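Rustora pone en duda el horno de sobremesa como atajo para el cruasán del día anterior

Clinville, 2024-11-16. La asociación de consumo Rustora publica hoy su guía sobre el recalentado de bollería en casa, y lo hace con menos entusiasmo del habitual en estas fechas. De las 3.167 respuestas recogidas entre hogares de Clinville, solo 317 dicen usar el horno de sobremesa más de una vez por semana para algo que no sea pan tostado. El resto lo tiene en la encimera y lo mira.

La guía se centra en el formato más corriente: cuerpo rectangular, puerta de cristal, rejilla de varillas y mandos giratorios a la derecha. Rustora no recomienda marcas ni ha recibido aparatos cedidos. 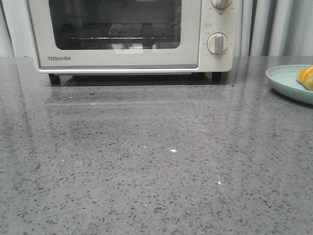

Lo que se promete y lo que cabe esperar

Los folletos de la distribuidora Beron hablan de bollería «como recién hecha». Rustora no ha encontrado motivo para repetir la frase. Un cruasán de ayer puede recuperar algo de la corteza, pero la miga es otro asunto, y la diferencia entre templado y reseco depende más de quien vigila el cristal que de la escala impresa junto al mando.

La guía aconseja colocar la pieza sobre la rejilla, sin papel, y no llenar el horno. Con dos cruasanes ya conviene dejar espacio entre ellos. También pide que se deje sitio libre delante del aparato, porque la puerta se abate hacia delante y ocupa un buen trozo de encimera, cosa que los catálogos rara vez dibujan.
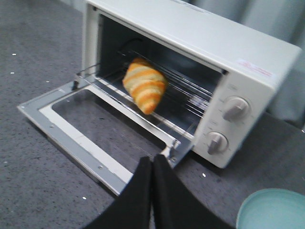
Desde Gowda, obrador del barrio, responden que la asociación exagera: dicen que un cruasán de mantequilla bien hecho aguanta el recalentado sin problema y que el fallo suele estar en la compra. Rustora recoge la objeción en la guía, aunque recuerda que un obrador tiene interés en que así sea.

En cuanto al ahorro, la prudencia es mayor. Se afirma con frecuencia que un horno pequeño gasta menos que uno empotrado. Puede ser cierto para una pieza suelta, pero la asociación no da cifras porque las que circulan no explican cómo se midieron.
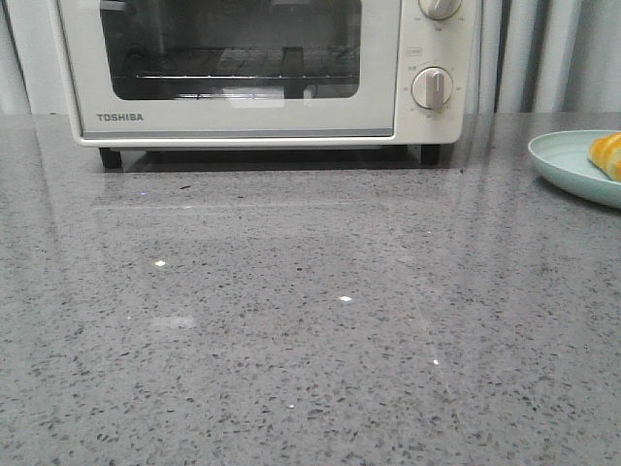 Horno de sobremesa Toshiba sobre encimera gris moteada.

La última parte trata de la limpieza. Las migas acaban bajo la rejilla y alrededor de las patas, en el hueco estrecho que queda entre el aparato y la encimera. Rustora propone desenchufar, esperar a que enfríe y pasar un paño húmedo bien escurrido. Los productos «especiales para piedra» no han convencido a la asociación, que no ve en sus etiquetas nada que justifique el precio.

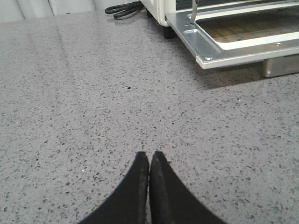 Tampoco hace falta limpiar a fondo a diario, por mucho que lo sugieran algunos manuales. La guía ocupa 2 páginas, es gratuita y puede pedirse en la sede de Clinville. Una segunda entrega, dedicada al pan congelado, está prevista para enero.

Contacto: Rustora, oficina de prensa, Clinville | © Rustora | Volver arriba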